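Visit to the Skosta open day in Colen

I went to the Skosta open day in December, together with my colleague Desta Abera. Skosta makes a shared inbox for customer support teams, and we have used it in our small company for one year. The office is on the second floor, above a bank, and the door was not easy to find.

Gil-soo Ryu from the support team received us with tea and showed the new connection with Skemgate, the chat widget. Before, our agents had to copy each chat by hand into a ticket. Now the chat becomes a ticket when the visitor closes the window, and the name and the email are already filled in. In the demo account there were 3,050 tickets, and the search found an old chat in a moment. I liked this very much.

After the break Jucélia Bastos spoke about saved replies. Her team had 542 of them and deleted most, so that 300 are left. She reads the list again every month. Desta wrote down almost everything she said, and I think we will have work to do at home.

The part about reports was weaker for me. The charts are nice, but one can't yet filter them by widget, and Natnael Teshome, who presented them, could not give a month for this. I also asked about phone calls and was told to write to the product team.

We ate lunch in the kitchen with two people from Wako, who run a help desk for hotels. They had the same problem as we have with double notifications. Gil-soo showed us all the setting, it is under Team and then Alerts.

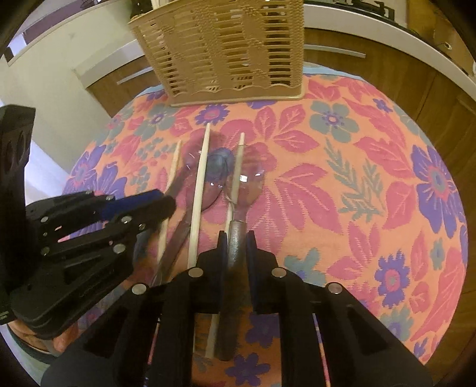
Can I connect the chat widget to more than one inbox?

Each widget sends its chats to one inbox, but you can make a second widget in the Skemgate settings and connect it to another inbox.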